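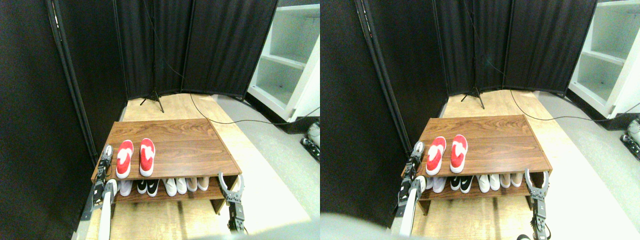 Page 14

Courses > Housekeeping and Home Organisation > Unit 4: The Hallway
Search this handbook Go

Unit 4.2 Shoes and the shoe rack

Notes by Lieven Hoekstra, with additions by Toon Peeters for the April intake.

The low rack on this page has two levels, a flat top and one open shelf. We use this type for the whole unit. Closed cabinets and tilting drawers are dealt with in 4.3.

1. The lower shelf

The lower shelf is the storage level. Shoes go in as pairs, side by side, with the toes to the back and the heels to the front. Grey and white, black, white and beige pairs are all easy to tell apart from the heel, so there is no need to turn them round. Where two pairs look alike from behind, put a darker or lighter pair between them.

Start at one end and work along. Keep left and right shoes the correct way round. Leave a finger's width between pairs and none within a pair. If the last pair will not fit, take it out; do not push the row together until it does.

Heavier shoes and anything with a thick sole belong on this level. Boots do not fit under the top board and should stand on a tray beside the rack.

2. The top

The top is for the pair in use. Slip-ons, such as the red and white ones, suit it well, as they are put on and taken off many times a day and have no laces to hang over the edge. Set them down parallel. One or two pairs is the limit. Keys, post and gloves have their own place (see 4.5).

A household that sits on the rack to put shoes on should keep the top clear and check the maker's load limit first.

3. Spacing and measuring

Measure the inside width of the shelf before assigning places. Allow 200 mm for an adult pair. A shelf 1,000 mm wide inside therefore takes five pairs with nothing left over, and four pairs is the better number. Write the measurement on your worksheet before you start placing anything.

Leave 50 mm between the back of the rack and the wall for air, more if the wall is cold.

4. Wet and dirty shoes

Wet shoes do not go on the rack. Stand them on newspaper, away from the radiator, for up to 48 hours and change the paper when it is soaked. Brush off dry mud outdoors. Wipe wood-finish surfaces with a damp cloth along the grain and dry them straight away.

Practical task

Work in pairs. One person empties the rack and mixes the shoes on the floor; the other matches them and puts them back as in sections 1 and 2. Swap over. Note which shoes you had to move a second time.

Bring the completed worksheet to the next session. Reading for 4.3: Cuypers, chapter on hallway storage, first half only.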